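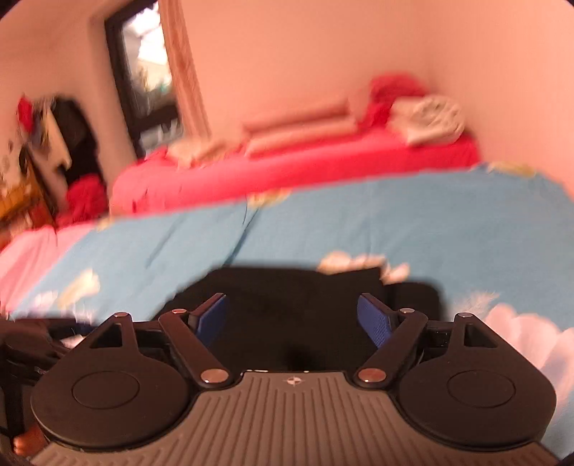

An interview with Jintana Rungrueang on the Furberg hand-held gripper service

16/08/2024

Members of the Linico equipment network will be aware that the network has been considering whether to add a hand-held gripper to the list of items that may be borrowed or hired through its office. The product under consideration is the Furberg, supplied by Dotutau as a service: the tool, its wrist mount, the recording software and the checking of recordings are offered under one agreement. Jintana Rungrueang, who manages the service at Dotutau, agreed to answer questions put to her by Vaughan Rutherford on behalf of the network. Ataahua Cosgrove, whose group had the use of two Furberg units from January onwards, joined for the second part of the conversation.

Mr Rutherford began by asking what a subscribing institution receives. Ms Rungrueang replied that the standard agreement covers 16 units, together with chargers, spare finger pads and access to the checking service for the length of the term. "A single unit can be taken on trial," she said, "but the agreement is written for groups that intend to collect in a number of homes at the same time. The checking service is where most of the cost lies, and it does not become much cheaper when the number of units is small."

The choice of private homes as the place of work was discussed at some length. Ms Rungrueang said that the first version of the Furberg had been designed with a workbench in mind and that the present version had been altered a good deal after it was tried in kitchens and bedrooms. The wide-angle camera was moved back so that both fingers remain in view at all times, and the trigger was made lighter. "Bedding was our hardest subject," she said. "A cup has one shape. A blanket or a bag has a different shape every time it is put down, and the person holding the tool has to decide where to take hold of it. We wanted the recording to keep that decision, so the view had to take in the whole bed and a fair part of the room beyond it."

Asked whether soft articles could be held securely, she said that the textured finger pads had been chosen for the purpose. They are replaced by the user, and no tools are needed. She accepted that thin sheets remain difficult. "If a sheet is pulled tight over a mattress there is very little for the fingers to take. Our advice is to begin at a corner or a fold. A user who starts in the middle will usually give up after a few attempts, and the recording is then of little value to anybody."

Ms Cosgrove was invited to comment from the user's side. Her group is concerned with household tasks, among them the clearing and making of beds, the folding of blankets and the moving of clothing and bags from one place to another. She described the tool as easy to learn and rather tiring to use. "The weight sits forward of the wrist," she said. "For the first quarter of an hour one does not notice it. After that one does. We now ask people to change hands between tasks, and we had not planned for that when we wrote our timetable."

She also drew attention to the mount. In her view the strap is well made, but the instructions supplied with it are too short, and two members of her group had fitted it the wrong way round without knowing. Ms Rungrueang said that the instruction sheet had been rewritten and that the new sheet would be sent to every current subscriber without charge.

On the quality of the recordings, Ms Cosgrove reported that 89 per cent of those sent in by her group had been accepted at the first check. The remainder were returned, in most cases for poor light. Rooms with a window directly opposite the bed gave the most trouble in the morning, and the group has since taken to drawing the curtain before work begins. She considered the written remarks from the checking service to be clear and prompt, although she would have preferred to receive them by room and not by date. Mr Rutherford asked whether this could be arranged. Ms Rungrueang said that it could, and that the request had been made by others.

The conversation then turned to privacy. Mr Rutherford observed that a wide view of a bedroom will take in a good deal besides the task, and that the network would need to satisfy itself on this point before any recommendation was made. Ms Rungrueang replied that householders sign a consent form before a unit is switched on, that the form may be withdrawn at any time, and that papers on walls and shelves are blurred by the checking service where the writing can be made out. Recordings are kept for the period named in the agreement and are then deleted. She offered to supply the full wording, which Uwe Tiedemann will examine for the network.

Mr Rutherford asked how the Furberg compared with the Fothergill, the unit which several members already own. Ms Rungrueang preferred not to speak about another supplier's product. Ms Cosgrove, who has used both, said that the Fothergill was lighter and had a longer battery life, but that its narrower view had been a constant difficulty in bedrooms. "One had to stand back in order to see the far side of the bed, and then one could not reach it," she said. "For work on a table I should be content with either."

Repairs are carried out at the Dotutau workshop under Dirceu Miranda. A replacement unit is sent out on the day a fault is reported, and the faulty unit is returned in the same box. Ms Cosgrove's group had made use of this arrangement once, for a loose finger joint, and had no complaint.

In closing, Mr Rutherford asked what change Ms Rungrueang would make to the service if she were free to make only one. She said that she would offer a shorter agreement, suited to a teaching term. "We are asked for it often. The difficulty is on our side, in the planning of the checking work, and I hope that we shall have something to offer by January."

Members who wish to borrow one of the two trial units may apply to the network office, stating the rooms and tasks for which it is wanted. Comments on the consent form should be addressed to Mr Tiedemann.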